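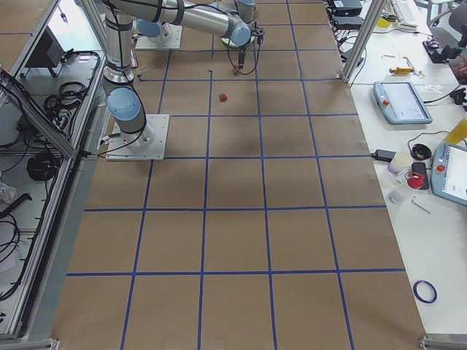 Kakgate Berry Notes

Home growers' notes on strawberries, in one plain CSV file. Kakgate started as a shared notebook between neighbours in Jallmont and kept growing, and I'm so happy it finally lives somewhere people can search it!

What's in it

The main file, berries.csv, has 833 rows. Each row is one picking from one bed, pot or hanging basket. The entries come from 208 gardens, most of them small (balconies are very welcome, and some of the best notes come from them).

Columns

garden_id: a short code, never a street address
variety: the name on the plant label, or "unknown"
setting: bed, pot, basket or gutter
weight_g: weight of the picking in grams, hulls on
colour: pale, pink, red or dark red
flavour: the grower's own words, left as written
pests: free text, often blank

I love the flavour column. People who would never call themselves writers come up with things like "tastes like the jam my aunt made, but colder", and I've left every one of those alone apart from fixing obvious typos.

A second file, soil.csv, has 300 soil readings. You can join the two on garden_id. Not every garden has a reading, so expect gaps after the join.
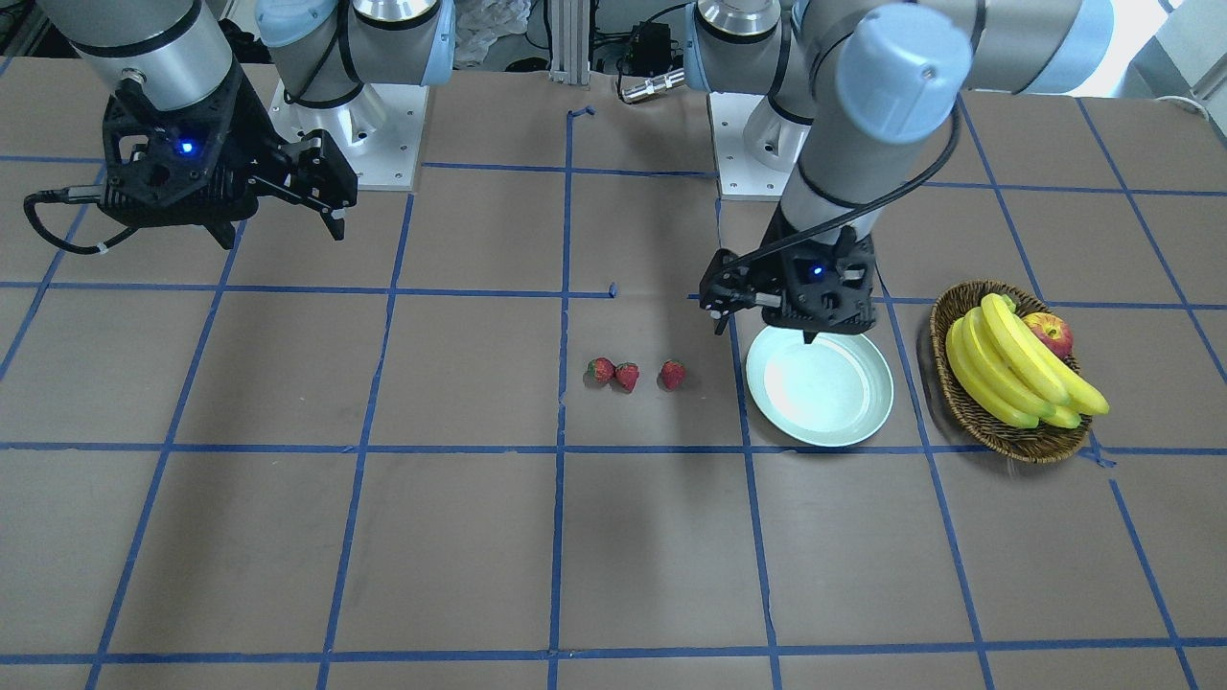 Strawberries on the tabletop, with blue tape lines.

Known problems

Kitchen scales vary a lot. Anything over 600 grams was weighed in two lots and added up by the grower, so treat those rows with a bit of care.

"Darkberg" is a local name for a small, very dark berry passed around as runners over back fences. It may be more than one variety. Please don't merge it with anything else!

The Väisänen beds were replanted partway through, so the same garden_id covers old and new plants. I've put "replanted" in the pests column for the later rows — not the tidiest spot for it, I know.

Slug damage is under-reported. Several growers told me they just ate around it.

Using the data

Do whatever you like with it: school projects, charts, planning your own patch. A link back is lovely but you don't have to ask. If you change the files and share them again, please rename them so the two versions don't get mixed up.

Adding your own notes

Copy template.csv, fill in what you can and leave the rest blank. Half a row is still a good row. Weights in grams please, and write the variety name just as it is on the label, odd spelling and all.

Last updated Saturday, February 20, 2021
Maintained by Toivo Tikkanen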